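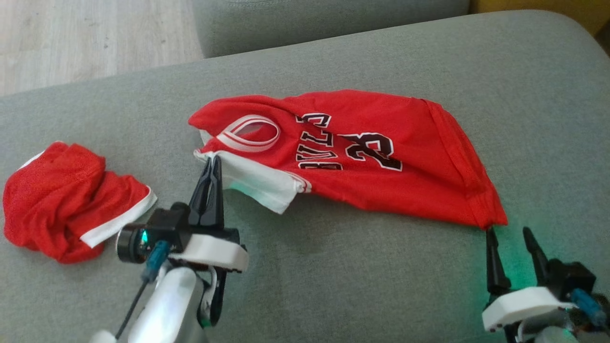 **1/** Okay, jersey thread. I've put off dealing with the basketball stuff for months and tonight I'm doing it on the couch with a podcast going, so you're all coming with me.

**2/** The red Bulls one went first. I got it at a flea market for 16 bucks back in my big "I'm going to wear jerseys to work" phase (I work from home, so technically it happened!). It's been balled up in a drawer ever since and wow, does it show. The wrinkles go right through the letters, and there's a fold across the number that has squished the digits.

**3/** Question for people who own a lot of these: do you fold with the print facing in or out? I've always gone print out so I can tell what's what in the drawer. My sister swears by inside out and says mine crack because I'm stubborn. She may have a point, one of my old ones sheds little black flakes every time I pick it up.

**4/** Armholes are the annoying part. The white inner side keeps flipping out and then the whole side won't lie flat. What works for me is pulling the shoulders straight first, tucking the white back in, and only then touching the hem. If I start at the hem I end up redoing it every single time.

**5/** Someone asked why I don't use a table. Because the table is covered in mail, next question. Also the couch seat is the perfect width for one jersey, and the fabric has enough grip that nothing slides off while I'm smoothing it. I did check between the cushions before I started and found a pen and 39 cents. 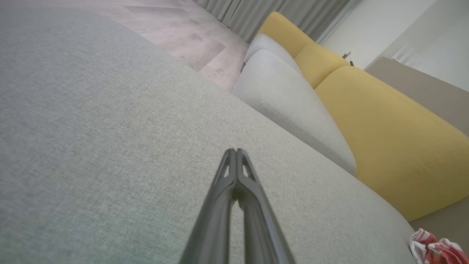 **6/** A few of you want to know about the couch! It's the Plallska from Brelton, light gray, and the mustard cushions were my one brave decision. I wanted the whole thing in mustard and chickened out in the store. Still think about it.

**7/** Storage update: I bought one of those Lekirik fabric bins, the 60 liter one, and it's way too big for jerseys. Everything slumps to one side. It's going to be the blanket bin now and the jerseys are going back in the drawer, standing up in a row like file folders.

**8/** Ironing: I don't. Hanging them in the bathroom while I shower gets most of the creases out. If you've got a steamer that won't spit on the lettering, tell me which one, my cart currently has a Nakajima in it and I keep chickening out on that too.

**9/** Taking a snack break. Shorts are next and I have way more of those than I thought.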